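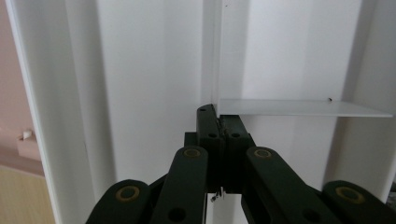 Section 5: Comparing hand-held grippers before fitting to the arm

5.1 Purpose

This section sets out the procedure for comparing two or more hand-held grippers before one of them is fitted to the Rendby arm. It applies to the Diltside linkage gripper and to the Hattori parallel gripper. Operators using other grippers should first obtain written agreement from the Landcombe test office.

The comparison is to be completed in full for each gripper. Results taken from a shortened run must not be entered in the main record.

5.2 Before starting

The operator shall have the following to hand:

The gripper under test, with its camera mounted and its cable secured.
The set of test objects supplied with the kit.
A shelf or cabinet with at least one clear level.
The record sheet for the gripper concerned.

Note: The same shelf must be used for every gripper in a comparison. If the shelf is moved or replaced, all earlier runs are to be repeated.

5.3 Checking the linkage

1. Hold the gripper by the handle and open the fingers fully.

2. Look at each pivot in turn. Washers should lie flat against the arms and should turn freely without rattling.

3. Examine the seam of the central block. Dust and filings may be removed with the soft brush.

4. Check between the arms for loose wire or scraps of metal. Remove any that are found, with the gripper disconnected from its controller.

5. Open and close the fingers 14 times. The movement should feel the same throughout. If it becomes stiff, stop and refer to Section 8.

Caution: Keep fingertips clear of the linkage arms while they are moving. The gap between the inner arms closes quickly and can pinch the skin.

5.4 Setting the camera view

1. Connect the camera and open the live view on the controller screen.

2. Adjust the bracket until the tip of the central block can be seen in the lower half of the view. The arms on either side should appear evenly placed.

3. Point the gripper at a plain white surface and wait for the brightness to settle. White shelving often makes dark parts of the gripper look darker than they are – the exposure should be set by hand if the edges of the arms can no longer be made out.

4. Lock the bracket screw and save the setting under the name of the gripper.

Note: Camera settings are not to be copied from one gripper to another, even where both use the same bracket.

5.5 Shelf approach test

1. Stand facing the shelf with the gripper held level.

2. Move forward until the gripper is 200 mm from the front edge. Pause, then press the record button.

3. Bring the tip slowly towards the edge and stop before contact is made.

4. Withdraw to the starting distance and press the button again to end the run.

5. Repeat until 28 runs have been recorded. Runs in which the shelf was touched are kept, but must be marked with the letter C.

Caution: Thin shelves may bend or crack if struck. Do not rest the weight of the gripper on the shelf at any time.

5.6 Recording the results

Each run is to be saved in the folder for the gripper concerned. The controller holds 128 runs; older files should be moved to the shared drive before a second gripper is tested.

The operator shall enter on the record sheet the number of contacts, any loss of camera view, and any change in the feel of the fingers. Remarks on comfort and balance are welcome but should be kept in the separate column, as they do not form part of the score.

Where two grippers receive the same score, the one with fewer marked runs is to be fitted to the arm. The fitting procedure is given in Section 6.

Section revised 04/07/2018. Questions should be sent to Junpei Tanabe at the Landcombe test office.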